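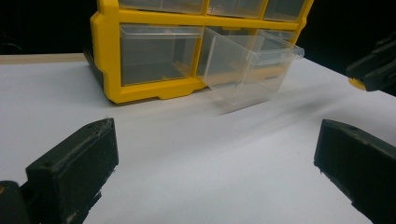 Yellow organizer, clear drawers.

Thread on repairing your own surfboard, for people who have been paying a shop for every ding. I've been fixing mine at the kitchen end of the garage for a while now and these are the notes I wish I'd had. March 10, 2019, so prices are current as of today.

1/ First thing is to know what your board is made of. Polyurethane foam boards take polyester resin or epoxy. Polystyrene foam boards take epoxy only. Polyester resin will melt polystyrene. If you can't tell and the maker's mark doesn't say, use epoxy. It works on both.

2/ Get out of the water when you feel the ding. I surfed Skastville in October with a crack along the rail and told myself it was only the top coat. The foam was brown for the length of my hand by the time I looked at it properly. Tape is fine to get you to the beach. Don't leave it on for a week.

3/ Drying takes longer than anybody wants. Rinse with fresh water, stand the board so the hole points down, keep it in the shade with some air moving. I give a small ding three days and a bad one two weeks. Sealing water inside the board means the glass lifts later and you do the whole job again.

4/ Don't put it in the sun to speed things up. Don't leave it in a car either. Foam lets off gas when it gets hot and the skin can come away from the core.

5/ Tools. Sanding block, a sharp utility knife, masking tape, mixing cups, wooden stir sticks, a cheap brush, nitrile gloves, a respirator with organic vapor cartridges. A paper dust mask does nothing for resin fumes. You also need small scissors you don't care about for cutting cloth.

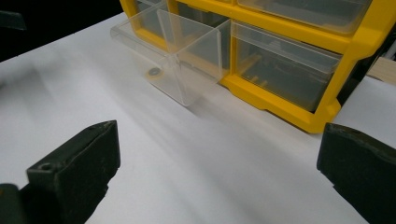
6/ Sandpaper: 60 grit for roughing up the area, 120 if you have it for the middle stage, then 200 or close to it before the last coat. The rough stage matters most. Resin needs something to grip, and a shiny surface won't hold it.

7/ Cut away anything loose. Broken glass, soft foam, old filler that moves when you press it. It feels wrong to make the hole bigger but you want solid edges all the way around. Then sand a band about an inch wide outside the hole.

8/ Tape off beyond the sanded band. Leave more room than you think. Resin runs down the curve of a rail, so I put a second line of tape lower down to catch it.

9/ Filler. For a shallow ding, resin mixed with microballoons to the thickness of peanut butter. For a deep one, cut a plug of matching foam, glue it in, and shape it down once it's hard. A deep hole packed with filler is heavy and it cracks at the edges.

10/ Mixing. Epoxy goes by the ratio on the bottle and you can't change it to make it set faster. Polyester is different – a bit more catalyst speeds it up, a bit less slows it down, but stay inside the range on the can. Stir for a full two minutes and scrape the sides of the cup.

11/ I've been using the Cikura epoxy kit for the last few repairs. It cost me $60 and it has done four boards with some left over. It yellows a little after a season. I don't mind that on an old board. If yours is white and new you might.

12/ Cloth. Two layers for most things, the first cut just larger than the hole, the second larger again. Lay it dry, check it covers, then wet it out with the brush. Work from the middle toward the edges. The cloth turns clear when there's enough resin in it. White patches mean it's dry there.

13/ Rails and tails are harder. Cloth won't fold around a tight curve, so cut short slits in the edge and let the pieces overlap. You sand the overlaps flat later.

14/ Leave it alone. Epoxy wants a full day at room temperature before sanding, and longer if the garage is cold. If it gums up the paper it isn't ready.

15/ Sand the edges first and the middle last, and stop often to feel it with your fingers. The easy mistake is going through the good glass next to the patch. I did this on my first try and ended up with a second repair beside the first one.

16/ Hot coat. One thin layer of resin over the whole area to fill the weave. Pull the tape when it starts to gel, before it goes hard. Then the fine sanding, and you're close to finished.
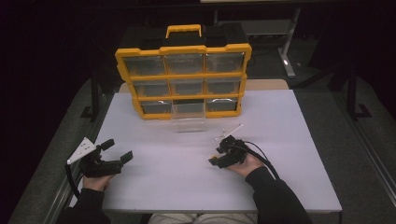 17/ Fin boxes are where I stop. A loose box carries a lot of load and has to be set at the right angle. The shop in Sarulholm quoted me $151 for one and I paid it. Same for a board that's snapped. It can be done at home but I haven't had one come out straight.

18/ Some numbers, because people ask. My last shop bill before I started doing this was for three dings on the longboard and a new fin box, and with the old bills from the same year it added up to $992. Small dings were most of that.

19/ Weight. A tidy repair adds very little. A messy one adds more than you'd expect, nearly all of it extra resin. Squeeze out what you can with a plastic spreader before it sets.

20/ Cleanup. Leftover resin gets hot in the cup, so set it outside on concrete until it's hard and cool. Don't pour it down a drain. Sand outdoors if you can and wear long sleeves. Glass dust itches for days – a cool shower helps, a hot one makes it worse.

21/ Correction to 9, someone messaged me. Foam plugs should be glued with epoxy if you have a polystyrene board, same rule as in 1. Some spray glues and construction adhesives will eat it.

22/ Also asked: does the sun cure stuff in a tube work? Yes for small cracks. I keep a tube of it in the van for trips up to Châu, where there's no shop. It sets in a few minutes in good light. I still go over those spots with cloth when I'm home.

23/ Next one will be on leash plugs, once I've redone the one on my fish.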